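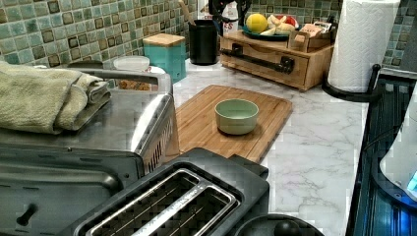 Can a Robot Hand Really Pick Up Anything?

Robot companies love the word "anything." Watch a few of their videos and you will hear it a lot. The hand picks up a ball. The hand picks up a block. Then a voice says it can pick up anything!

Should you believe it? Maybe. But a good scientist asks some annoying questions first, and you can too.

What is a gripper?

A gripper is the part of a robot that grabs things. It is the robot's hand, although most grippers don't look much like yours. Many of them have two flat fingers that slide together and apart. Some have a rubber cup that sticks to things by sucking out the air. Others have soft, bendy fingers that curl around whatever they touch.

People who build robots argue about which kind is best. Usually the people who sell suction cups say suction cups.

The kitchen problem

A kitchen is a hard place for a robot. Think about a folded towel lying on top of a toaster oven. You grab it without looking. A gripper has to decide where to pinch. If it pinches one layer, the towel comes unfolded. If it pinches too low, it bumps the metal underneath.

Now think about a small, round bowl sitting on a cutting board. Two flat fingers could squeeze it from the sides, but the sides are curved and the bowl might squirt out like a wet bar of soap. One finger inside and one outside might work better. A suction cup needs a smooth patch big enough to seal against.

Then there is a lemon on a plate. It is bumpy, it rolls, and it has other fruit next to it. Paper towels on a stand look easy, until you remember that you want one sheet and the robot may bring you the whole roll.

Three hands, one argument

Nestor Baluyot tests grippers. He has tried out three of them on kitchen jobs, and he does not trust any of their boxes.

The Kumico has two flat fingers with rubber pads. It is simple and strong. The Gratard uses suction. The Flodura has soft fingers filled with air, and its box says "gentle as a human hand." Nestor crossed that out with a marker.

He put each one on the same arm and gave each one the same jobs, in the same order. In all, he recorded 2180 tries. That sounds like a boring way to spend November, and he says parts of it were.

The Kumico did well with boxes and canisters. It did badly with fruit, and he had to throw out a few pears. The Gratard was very quick with a smooth lid. On the towel it was hopeless, because air leaks right through cloth. The Flodura was kind to the fruit, but it was slow, and a heavy jar slipped out of it again and again.

So which one won? It depends on the job you care about. That is not the answer the companies wanted.

Watch out for the easy test

Suppose a company tells you its gripper made 104 good grabs in a row. Wow! But wait. What was it grabbing? If it was the same foam block in the same spot every time, the robot didn't have to figure out very much.

Nestor once got a video like that in the mail. He moved the block over by the width of his hand and tried it himself. The gripper closed on air. It even lifted the air up and put it down neatly in a bin.

Seeing is part of grabbing

A robot hand is only as good as what the robot knows about where things are, and often it finds that out with a camera. Cameras have their own troubles. Shiny metal reflects light and can confuse them. A pale bowl on a pale counter can be hard to pick out. One thing can hide behind another.

The little computer that tells the arm how to move is called a controller. Nestor's is called Ignacio. When a grab goes wrong, it could be the fault of the hand, the camera, or Ignacio. He tries to change one thing at a time so he can tell which.

Be a gripper tester

You can try this at home. Ask a grown-up which things in the kitchen are okay to use, and stay away from the stove, anything hot, anything sharp, and anything that breaks.

You need a pair of kitchen tongs, a dish towel, a lemon, a plastic cup, and a spoon.

1. Before you start, write down which things you think the tongs will pick up.
2. Try each thing 4 times. Move it to a new spot every time.
3. Write down each try, even the bad ones.
4. Put on a thick mitten and do it all again with your hand.

Did the tongs beat the mitten at anything? Were your guesses right? If you left out the tries where you dropped the lemon, how much better would your tongs look?

Words to know

Gripper: the part of a robot that grabs.
Suction: holding on by taking air away.
Controller: the computer that tells a robot arm how to move.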